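Workplace Communication, Unit 4
Giving feedback to a colleague
Course handout, Mavevbridge evening program

Before the class, please read the Tudex case. It has 1,202 words, so it does not take a long time.

1. What we mean by feedback

Feedback is information about work which the other person can use. "You are careless" is an opinion about the person. "The report had two wrong totals on the first page" is feedback. In the first sentence the colleague can only defend himself. In the second one he can open the report and look.

2. When to speak

Speak soon, but not in the first anger. In the Tudex case the team leader waited until October to speak about a mistake from the spring. The employee did not remember the details anymore, and the talk became a quarrel about who remembers better.

Choose a place where other people do not listen. Praise can be given in front of the group if the person likes this. Some people do not like it, so ask them.

3. The order of the talk

Say what you saw or read.
Say what effect it had on the work.
Stop talking and let the other person answer.
Agree on one change and on when you will look at it again.

The third step is the most difficult for my students. They make a pause of one second and then they continue to explain. Count slowly to five in your head.

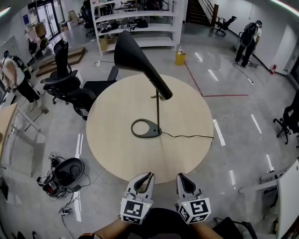
4. Receiving feedback

When you are the one who receives, write down the exact words first and decide later if you agree. You may ask for an example. You may also say, "I need to think, can we speak tomorrow?" This is a polite answer and most managers accept it.

Homework

Read the Humphreys letter and the Nerkari letter. Both complain about the same late delivery. Underline every sentence which speaks about the person and not about the work, then write the Nerkari letter again in your own words. Bring it on paper.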